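Kusix – recettes de famille transcrites
Fiche du jeu de données et mode d'emploi

Bienvenue ! Vous êtes sur la page de présentation de Kusix, un recueil de recettes domestiques recopiées à partir de cahiers, de fiches cartonnées, de dos d'enveloppes et de quelques calendriers de cuisine. Si vous êtes pressé, les rubriques « Fichiers » et « Licence » devraient suffire. Si vous avez un peu de temps, lisez le reste, il y a des choix de transcription qu'il vaut mieux connaître avant de se lancer dans un calcul ou dans une béchamel.

D'où vient ce recueil

Tout a commencé avec le cahier de la grand-mère de Zineb Fawzy, un cahier à spirale dont les pages du milieu s'étaient collées entre elles (du miel, selon toute vraisemblance). Zineb voulait simplement en garder une copie lisible pour ses cousines. Elle a tapé les recettes dans un tableur, puis elle a montré le tableur à Arūnas Laur, qui avait lui aussi un cahier à la maison, et l'affaire a pris une tournure que personne n'avait vraiment prévue. Nous avons donné au projet le nom du petit village où nous avions loué une maison cet été-là pour travailler ensemble sur la première version – et, il faut bien le dire, pour manger.

Le recueil contient aujourd'hui 78 cahiers ou liasses, de longueur très inégale. Certains ne comptent qu'une poignée de feuillets, d'autres ont été tenus pendant toute une vie d'adulte, avec des changements d'encre, d'écriture et même de langue au fil des pages. La plupart sont en français, parfois mêlé d'arabe dialectal, de lituanien, d'estonien ou d'anglais. Nous n'avons rien traduit dans les fichiers principaux.

Ce que vous trouverez dans une recette

Chaque recette forme une entrée, avec son titre tel qu'il est écrit (y compris « Gâteau de Mme B. », « Le même en mieux » et « À NE PAS REFAIRE »), la liste des ingrédients si elle existe, le texte de la préparation et les notes marginales. Ces dernières ont leur propre champ et ce sont souvent elles qui nous ont donné le plus de plaisir. On y apprend qu'un four chauffe trop à gauche, qu'un oncle n'aime pas les raisins secs, qu'il faut doubler la sauce pour les dimanches.

Les quantités ont été conservées dans leur forme d'origine. Un verre reste un verre, une noix de beurre reste une noix, et « de la farine, ce qu'il en faut » reste exactement cela. Un second champ propose une conversion en grammes ou en millilitres quand nous avons pu l'établir avec la famille. Quand nous n'avons pas pu, le champ est vide, et nous vous demandons de ne pas le remplir par une moyenne.

Le vocabulaire des gestes et des ustensiles

Voilà sans doute la partie la plus travaillée du recueil. Les auteurs des cahiers emploient une quantité de mots pour désigner des gestes voisins : tourner, remuer, mêler, travailler, fatiguer, brasser, touiller. Nous les avons relevés un à un et rattachés à un petit lexique, sans jamais les remplacer dans le texte. Il en va de même pour les ustensiles. La spatule en bois, à elle seule, apparaît sous les noms de « palette », « mouvette », « cuiller plate », « le bois » et, dans un cahier de Raimonds Lill, « la vieille ». Une même recette peut en employer jusqu'à huit pour des objets dont on ne sait plus très bien s'ils étaient distincts.
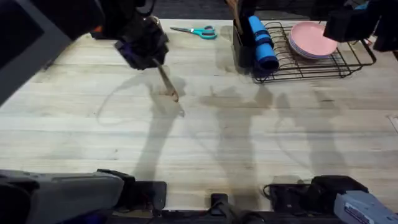 Etornam Abubakari nous a fait remarquer, à la relecture du lexique, que « fatiguer » ne devrait pas figurer dans la même famille que « remuer » : dans les cahiers de sa tante, on ne fatigue que la salade, et toujours avec l'assaisonnement déjà au fond du saladier. Le mot a donc sa propre entrée depuis la version 2, avec un renvoi vers « retourner ». Merci à lui, et toutes nos excuses à la tante.

Nous recevons volontiers ce genre de remarque. Un lexique de cuisine familiale n'est jamais fini, et il suffit de changer de vallée pour que la « louchée » devienne une « pochée » ou que la cocotte perde son couvercle. Si un mot de votre enfance manque, écrivez-nous avec une phrase d'exemple, même approximative, et le nom de la région.

Fichiers

recettes.csv : les entrées complètes, une ligne par recette, encodage UTF-8, séparateur point-virgule.
marges.csv : les notes marginales, reliées aux recettes par la colonne id_recette.
lexique.csv : les gestes et les ustensiles, avec variantes, renvois et cahier d'origine.
cahiers.csv : une ligne par cahier, avec la langue dominante, la période estimée et l'état de conservation.
LISEZMOI.txt : le texte que vous avez sous les yeux.

Attention, certains tableurs transforment « 1/2 » en date à l'ouverture. Importez les colonnes de quantités en mode texte, cela vous épargnera des gâteaux au deux janvier d'œuf.

Comment nous avons transcrit

Chaque page a été lue par deux personnes, séparément, puis les versions ont été comparées à voix haute. La méthode est lente, mais elle a réglé beaucoup de doutes, surtout pour les chiffres. Les mots illisibles sont notés [ill.] et les lectures incertaines sont suivies d'un point d'interrogation entre crochets. L'orthographe d'origine est respectée partout, avec ses « écurer » et ses « canelle » à un seul n. Nous avons seulement développé les abréviations les plus courantes (c. à s., qq., th.) dans un champ séparé.

Les prénoms des proches ont été remplacés par une initiale, sauf demande contraire de la famille. Les adresses, les numéros de téléphone et les petites comptabilités de ménage ont été retirés. Un des cahiers contenait des lettres pliées entre les pages ; elles ont été rendues et ne figurent nulle part ici.

Limites connues

Le recueil penche nettement vers le sucré. Les plats de tous les jours étaient rarement écrits, on les savait, et l'on notait plutôt le gâteau de la voisine ou les confitures. N'en tirez donc aucune conclusion sur ce que ces familles mangeaient en semaine !

La datation reste fragile. Nous nous sommes appuyés sur les publicités collées, sur les prix et sur les souvenirs, et les souvenirs ne s'accordent pas toujours. Les biscuits de décembre sont par ailleurs recopiés d'un cahier à l'autre avec de minuscules variantes, et nous avons gardé tous ces presque-doublons. La colonne parente_de permet de les regrouper si vous en avez besoin.

Enfin, une recommandation de prudence. Quelques recettes de conserves et de viandes en bocal donnent des temps de stérilisation qui ne correspondent plus aux usages actuels. Elles portent la mention « historique ». Lisez-les, citez-les, mais ne les mettez pas en bocal.

Licence et citation

Les transcriptions peuvent être réutilisées librement à des fins d'étude, d'enseignement ou de cuisine, à condition de citer le recueil. Pour une publication commerciale, demandez-nous d'abord, car il nous faudra revenir vers les familles.

Citation conseillée : Fawzy, Z., Laur, A., Lill, R. et Treloar, A., Kusix – recettes de famille transcrites, version 2, lundi 15 août 2022.

Remerciements

Merci à toutes celles et à tous ceux qui ont ouvert un tiroir pour nous. Merci à Alfie Treloar pour les scripts de vérification et pour sa patience devant nos points-virgules. Les corrections se font par la page de signalement du dépôt ; indiquez l'identifiant de la recette, le mot lu et le mot proposé. Nous répondons à tout le monde, parfois avec un peu de retard pendant la saison des abricots.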